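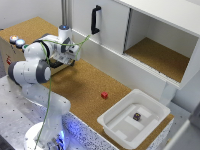
White robotic arm over a cork-covered tabletop, with a white cabinet behind the gripper.

Handout 4: Who gets to say yes? Local review of housing projects

Okay, so last time we finished on zoning maps, and a few of you stayed behind to ask why a project that fits the map can still take forever to get approved. Good question, and it's pretty much all of today. I've typed these up from my own teaching notes, so they wander a bit. Read them alongside the Ravstead packet (the one with the stapled map, please bring it back if you borrowed mine).

1. By right and by discretion

Start with two words you'll see in every planning story from now on. A project is "by right" if it meets the written rules and the staff have to approve it. Somebody checks the height, the setbacks, the parking, the drainage, and if it all matches the code, out comes the permit. There's usually no hearing and no vote.

A "discretionary" project needs a decision from people who are allowed to say no. That might be a planning board, a city council, or both, one after the other. They'll have criteria to follow, but the criteria are often things like "compatible with the character of the area," and you can drive a truck through that.

Most real places mix the two. In Ravstead, the town we're using all term, a duplex on a corner lot is by right and the same duplex in the middle of the block is discretionary. I've read the ordinance a good many times and I still can't find a reason for it! My guess is that somebody on the board years ago lived mid-block, but that's a guess and please don't put it in an essay.

2. The Bremer Street case

The site is an old bus garage on Bremer Street. The owner first proposed 100 apartments. The map allowed apartments there, but anything over 25 units in Ravstead needs a special permit, so off it went to the board.

Follow the order of events in your packet, because people mix this up every year. The board held its hearing. Neighbors spoke, mostly on traffic and on the shadow the building would cast over the Krasniqi playground. The board asked for a smaller plan. The owner came back with 90 units and a top floor set back from the street, and the board approved it with conditions. Then the neighbors appealed to the council, which under Ravstead's rules gets to look at the whole thing fresh.

That word "fresh" matters a lot. Some towns let the council check only whether the board followed its own rules. Ravstead lets the council start over, hear new evidence and swap in its own opinion. If you're the owner, you've now got two bodies to persuade, and the second one is elected.

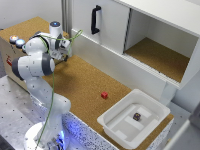
So look at what that does to everybody's behavior. The board members know their vote may not be the last one, and you can hear it in the minutes — there's a lot of "the council will want to consider." The neighbors know they can save their best material for round two. And the owner pads the first proposal, since everyone expects to bargain it down. Was 100 ever the real number? I doubt it, but read the cover letter and make up your own mind.

3. What the state can do

Local governments in the United States get their land use powers from the state, and what the state hands over it can usually trim back. (Check the home rule material from week two if that sounds odd to you, because some state constitutions do protect local powers more than others.) When legislators get impatient with housing approvals, they tend to reach for one of these:

Deadlines. The town has to decide by a certain date, and if it doesn't, the project may count as approved.

Limits on hearings. There's a cap on how many times the same project can be brought back for discussion.

Clear standards. The town can turn a project down only for breaking a rule that was written down beforehand in words you can measure.

State override. A developer who's refused locally can go to a state body, often with the condition that part of the project is affordable.

I'd like you to be able to argue for and against each of these. Deadlines sound great until you picture a planning office with 2 staff members and a pile of thick applications. The easy way to meet a deadline there is to refuse everything and invite people to reapply. Clear standards are my own favorite, I'll admit it, but they move the fight to the day the standards get written, and hardly anyone turns up to that meeting.

4. Who shows up

A public hearing isn't a poll. People who come at 7 p.m. to talk for three minutes tend to be older, to own their homes and to live close by. The people who'd move into the new building mostly can't come, for the simple reason that they don't know yet that they're the ones who'd live there.

Now, be careful with this! It's tempting to jump from "the room isn't representative" to "the room is wrong." The Bremer Street neighbors were right about the storm drain, and the engineer's revised report says so. Local knowledge is real. The trouble is that a hearing gives you the drain comment and the "I've lived here forever" comment in the same three-minute slots, and leaves the board to sort them.

Isemmont, the next town over, tried something different. It holds its workshops before an application is filed and keeps the formal hearing short. We'll read its procedure next week.

For next time

Read the Ravstead minutes up to the board's vote and mark every comment as being about a written standard or about something else. Some will be both, so use a second color for those. Then write one page on this: if Ravstead had the kind of deadline law described in section 3, at what point would the clock have started? Give me the document you're relying on. Half a page of dates with no explanation won't get you far, and please double-space it, my eyes aren't what they were.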